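Raltora 100 W USB-C Cable, Braided
Sold by Plostholm

Most cables in this price band claim 100 W on the packet. We've stocked a fair few of them, and we no longer take the packet's word for it. The Raltora is the one we kept after sending the Ulent and two unbranded ones back to the supplier.

What you get
One cable, USB-C at both ends, 2 m long. Braided sleeve, moulded collars, a fabric tie. No plug. If your charger only gives out 22 W, the cable will carry 22 W and no more, whatever the advert you saw last week promised about "turbo" this or that.

Charging
Rated to 100 W with a charger and laptop that both support it. Phones will take far less. Maysoun Karaki in our returns department would like it known that a new cable does not mend a worn-out battery, and that she gets this one every September when the students come back.
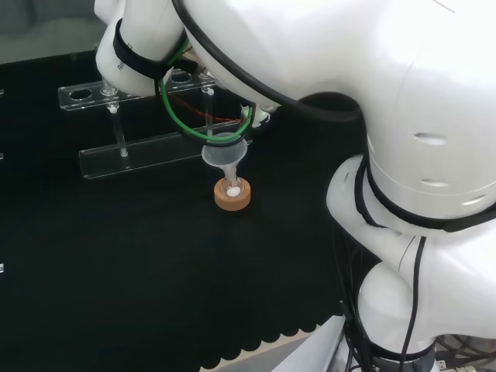

Green cable looped by the gripper, with funnel held below the wrist.

Data
This is where we'd tell you to think twice. The Raltora moves files at USB 2.0 speed. Fine for a few photos, slow for a full backup, and it won't drive a monitor. The maker puts this on the back of the box in very small type – we'd rather you read it before paying.

How long will it last?
The maker says "a lifetime", without saying whose. We cover it for 9 months against faults at the connectors and in the sleeve. Chewing, slamming in car doors and being shut in a recliner are not faults.

Is it worth paying more?
Possibly. The Entili cable costs nearly twice as much and does carry video. If you only charge a phone overnight, you don't need either, and the lead that came in the box will do.

Customer comment
"Does what it says, which surprised me. Bit stiff for the first week. I'd ignore the line about 40 percent faster charging, I saw no difference on my tablet." – Nadhirah Mangundap

Delivery and returns
Orders placed by Sunday evening go out the next working day. Unused cables can come back in their packaging for a refund.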